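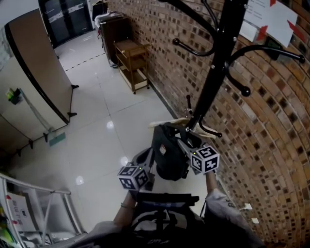
Candela Paredes found the Primimik pair easier to steer around a strap than the Huteo pair, and said she would give up some closing force to keep that. Two other operators preferred the Huteo for anything heavy. Both opinions are reflected in the notes below.

Primimik Hand-Held Gripper, Pair
Sold by Cirkari, Lyons

Overview

The Primimik is a hand-held gripper for recording two-handed manipulation. It is supplied as a left and right unit. The operator holds one in each hand and does the task directly, and the recorded motion is used later to train a robot arm. Each unit carries a marker cube for outside tracking and has its own camera.

We tested the pair against the Huteo, which we also stock. The comparison used bags, coats and scarves, because customers ask most often about soft items that hang or fold.

What we compared

Lifting a backpack off a hook. The Primimik fingers are narrow and go behind a shoulder strap without pushing it flat. The Huteo fingers are wider and hold better once they are on, but they need a second approach more often. Loan Phí ran this part with both pairs and changed hands halfway through.

Hanging it back up. This is harder than lifting. The loop on top of a bag is small and turns away when touched. Operators did best by holding the bag body with the left unit and guiding the loop with the right.

Trigger feel. The Primimik trigger is light with a short travel. The Huteo trigger is stiffer. Marcus Esposito had sore fingers after a morning with the Huteo and none after the Primimik.

Camera view

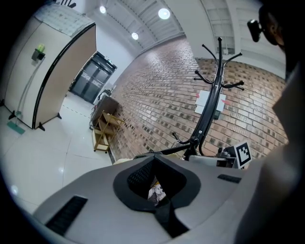
The wide-angle lens is the main reason to choose this model for work in large rooms. It takes in a lot of background, which helps when position is worked out from the video. It also bends straight lines heavily, so calibrate before recording and again after any lens change. In our test room the mortar lines of the brick wall curve strongly upward from left to right, while the tracking marker on its bracket is still clear against the bricks. The housing takes up the lower half of the picture. If your software expects an unobstructed view, mask that area first.

Glossy floors need some care. Bright reflections can be picked up as fixed points. Lower the exposure one step and check a short clip before starting a long session.

Specifications

Rated trigger cycles between services: 1000
Finger opening: 69 mm
Finger sets available: 9
Handedness: left and right, not interchangeable

In the box

Left and right grippers, one finger set fitted, marker cubes, calibration sheet, two charging leads. The chest harness is sold separately.

Ordering

Demo pairs can be borrowed from the Lyons office. Next available slots are in September. Write to Evie Hartley for loans and to Nicanor Ventura for spare fingers and repairs. Please give the serial number of both units, even if only one needs work.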